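새를 본 사람과 새를 기록한 사람

아일랜드 남서부의 조류 기록을 읽다 보면 묘한 피로가 온다. 한 줄짜리 기록들이 끝없이 이어지는데, 그중 절반쯤은 믿어도 되는지 알 수가 없다. 나는 이 나라에 와서 산 지 꽤 되었고, 주말이면 망원경을 들고 갯벌에 나가는 사람이다. 그래서 이 글은 바깥에서 던지는 돌이 아니다. 나도 내 이름으로 낸 기록이 있고, 그중 하나는 지금도 찜찜하다.

발단은 에타리 습지의 긴부리도요 논쟁이었다. 지난 7월, 에타리 북쪽 물웅덩이에서 아메리카 쪽 긴부리도요 한 마리를 보았다는 보고가 올라왔다. 보고자는 알피 태플리. 사진은 없었고, 관찰 시간은 4분이었다. 울음소리를 들었다는 문장이 하나 있었고, 그 문장 때문에 기록이 통과되었다. 긴부리도요와 짧은부리도요는 멀리서 보면 깃으로 가르기가 어렵고 소리로 가르는 것이 정석이니 절차상으로는 흠이 없다. 그런데 그날 그 자리에 있던 이퍼 코닐리는 바람이 너무 세서 옆 사람 말도 잘 안 들렸다고 했다.

태플리가 거짓말을 했다고 생각하지는 않는다. 내가 못 믿는 쪽은 기억이다. 새를 보고 집에 와서 도감을 편다. 도감에는 날카로운 단음이라고 적혀 있다. 그걸 읽고 나면 귓속에 날카로운 단음이 생긴다. 이틀 뒤에 보고서를 쓸 때쯤이면 그 소리는 분명히 들은 소리가 되어 있다. 이건 초보자의 병이 아니다. 경력이 길수록 머릿속에 저장된 소리가 많고, 빈칸을 메울 재료도 많다.

그래서 나는 현장 수첩 말고는 잘 믿지 않게 되었다. 현장에서, 도감을 펴기 전에, 연필로 쓴 것. "다리 노르스름, 부리 김, 소리 못 들음." 이런 메모가 잘 다듬은 두 쪽짜리 보고서보다 낫다. 보고서는 설득하려고 쓴 글이고 수첩은 잊지 않으려고 쓴 글이다. 심사하는 쪽에서 수첩 사본을 요구하는 경우가 왜 이렇게 드문지 나는 지금도 모르겠다.

오래된 기록은 사정이 더 나쁘다

19세기 기록에는 총이 있었다. 새가 표본으로 남았으니 적어도 무슨 종인지는 다툴 수 있다. 물론 표본이 어디서 왔는지는 또 다른 문제다. 희귀한 새에는 값이 붙었고, 값이 붙으면 출처가 흐려진다. 내가 정말 의심스럽게 보는 것은 총과 카메라 사이의 기간이다. 표본도 없고 사진도 없이 이름 있는 사람의 편지 한 장으로 통과된 기록들이 이때 몰려 있다.

래퍼티 목록이라고 부르는 것이 있다. 래퍼티라는 집안에서 삼대에 걸쳐 적은 해안 관찰 일지를 나중에 옮겨 적은 것으로, 우리 지역에서는 반쯤 경전 취급을 받는다. 항목이 1,000건이 넘지 않느냐고 자랑하는 사람도 있는데 정확히 1,000건이다. 나는 이 딱 떨어지는 숫자부터가 마음에 걸린다. 옮겨 적은 사람이 어디선가 끊었거나, 어디선가 채웠을 것이다. 어느 쪽인지는 원본을 봐야 아는데 원본은 개인 소장이고, 열람을 부탁한 편지에는 아직 답이 없다.

다히 키오는 이런 내 태도를 좋아하지 않는다. 지난겨울 모임에서 그는 꽤 길게 반박했다. 옛사람들의 기록을 오늘의 기준으로 재면 남는 것이 없고, 남는 것이 없으면 변화도 말할 수 없다는 것이었다. 흰눈썹뜸부기가 줄었다고 말하려면 예전에 많았다는 기록이 있어야 하지 않느냐고. 맞는 말이다. 흔한 새에 대해서라면 나도 물러선다. 한두 건이 틀려도 전체 그림은 흔들리지 않는다. 하지만 미조는 다르다. 군 전체에 기록이 단 한 건인 새라면 그 한 건이 그림 전체다. 틀리면 없는 새가 있는 새가 된다. 키오는 이 대목에서 차를 더 가지러 갔다.

나는 옛 기록을 지우자고 한 적이 없다. 지우는 대신 등급을 나누어 적으면 된다. 표본이 남은 것, 사진이 남은 것, 현장 메모가 남은 것, 이름만 남은 것. 지금의 군 목록은 이 네 가지를 같은 활자로 찍어 놓았다. 읽는 사람은 전부 같은 무게로 받아들일 수밖에 없다. 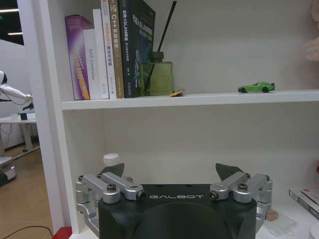 자동 식별이라는 새로운 권위

요즘은 의심의 대상이 하나 더 늘었다. 전화기에 소리를 들려주면 종 이름이 뜬다. 나도 쓴다. 안개 낀 아침 덤불 속에서 나는 소리에 후보를 몇 개 던져 주는 용도로는 훌륭하다. 문제는 그 이름이 그대로 보고서에 올라올 때 생긴다. "앱이 식별함." 이 문장을 나는 작년에만 여러 번 읽었다.

프레룸콜름이라는 지역 녹음 사업이 있다. 습지 곳곳에 녹음기를 두고 밤새 지나가는 새의 소리를 모아 프로그램으로 분류한다. 취지는 좋다. 그런데 첫 발표 자료를 보면 하룻밤에 쇠흰턱딱새가 40번 검출되었다고 나온다. 담당인 에이바 맥 수브네에게 그중 사람이 직접 들어 본 것이 몇 건이냐고 물었다. 표본을 뽑아 확인하고 있다는 답이 왔다. 몇 건인지는 적혀 있지 않았다. 녹음 파일이 모두 남아 있다는 점은 칭찬해야 한다. 태플리의 긴부리도요와 달리 누구든 나중에 다시 들어 볼 수 있다. 다만 다시 들어 볼 수 있다는 것과 다시 들어 보았다는 것은 다른 이야기고, 발표 자료는 그 둘을 슬쩍 섞어 놓았다.

기계는 확신의 정도를 숫자로 내놓는다. 그 점은 사람보다 정직하다. 그런데 목록에 옮기는 순간 숫자는 사라지고 이름만 남는다. 래퍼티 목록을 옮긴 사람이 "아마도"라는 말을 얼마나 지웠을지 생각하면, 도구만 바뀌고 손버릇은 그대로인 셈이다.

훈련 자료가 어디서 왔는지도 따져 볼 일이다. 어떤 지역의 소리로 배운 프로그램은 그 지역의 새를 잘 찾는다. 우리 서쪽 해안처럼 바람과 파도 소리가 절반을 차지하는 녹음을 얼마나 들려주었을까. 푸크빌 곶에서 녹음기를 하룻밤 돌려 보면 안다. 나는 돌려 보았다. 프로그램은 헐거운 철문이 삐걱대는 소리에 댕기물떼새라는 이름을 붙였다. 닮기는 닮았다. 나도 예전에 그 문에 속은 적이 있다.

심사의 문턱

희귀종 심사에 대한 불만은 대개 너무 까다롭다는 쪽이다. 지난해 핀바 컬리넌이 회보에 쓴 글도 그랬다. 젊은 관찰자들이 보고서 쓰기를 귀찮아하고, 한 번 반려되면 다시는 내지 않는다고. 그는 문턱을 낮추자고 했다. 짧은 양식, 빠른 답, 너그러운 판정.

앞의 두 가지에는 찬성한다. 양식은 지금 너무 길고, 답은 너무 늦다. 내 기록 하나는 답을 받는 데 200일이 걸렸다. 그사이 나는 그 새의 꼬리 무늬를 거의 잊어버렸고, 추가 질문이 왔을 때 정직하게 쓸 말이 없었다. 하지만 너그러운 판정에는 동의하지 못하겠다. 보고를 늘리려고 판정을 풀면, 늘어난 보고를 어디에 쓸 수 있는지가 문제가 된다. 분포 지도에 점이 많아지면 보기에는 좋다. 그 점을 근거로 개발 허가를 다투는 자리에 가 본 사람은 점 하나가 무너질 때 옆의 점들까지 어떻게 딸려 가는지 알 것이다.

반려라는 말을 바꾸는 편이 나을지도 모르겠다. 반려된 기록 대부분은 틀렸다는 판정을 받은 것이 아니다. 증거가 모자란다는 판정이다. 새는 정말 있었을 수도 있다. 그런데 통지문은 둘을 구분하지 않고 "채택되지 않음"이라고만 쓴다. 받는 사람은 거짓말쟁이 취급을 당했다고 느낀다. 문장 하나만 더 적어도 다툼이 꽤 줄 텐데, 이 건의는 내가 아는 것만 두 번 묵살되었다.

내 찜찜한 기록 이야기를 해야겠다. 푸크빌 곶의 붉은가슴딱새 어린새. 역광이었고, 새는 울타리 뒤로 넘어갔다가 다시 나오지 않았다. 꼬리 밑동의 흰색을 보았다고 썼고, 그렇게 믿었다. 기록은 채택되었다. 그 뒤 수첩을 다시 펼쳐 보니 꼬리에 대해서는 "흰색?"이라고만 되어 있다. 물음표가 있다. 보고서에는 물음표가 없다. 언제 지웠는지 기억나지 않는다.

지난주에 그 기록을 다시 심사해 달라고 편지를 보냈다. 키오는 쓸데없는 짓이라고 했고, 코닐리는 수첩 사본을 같이 넣었느냐고 물었다. 넣었다. 채택이 취소되면 푸크빌에서 그 종의 기록은 하나도 남지 않는다. 올가을에 누가 제대로 한 마리 찾아내면 그게 첫 기록이 될 것이다.

2018년 3월 17일

이 사이트는 방문 통계와 화면 설정 저장을 위해 쿠키를 사용합니다. 계속 이용하시면 쿠키 사용에 동의하는 것으로 간주합니다. [동의] [설정 변경]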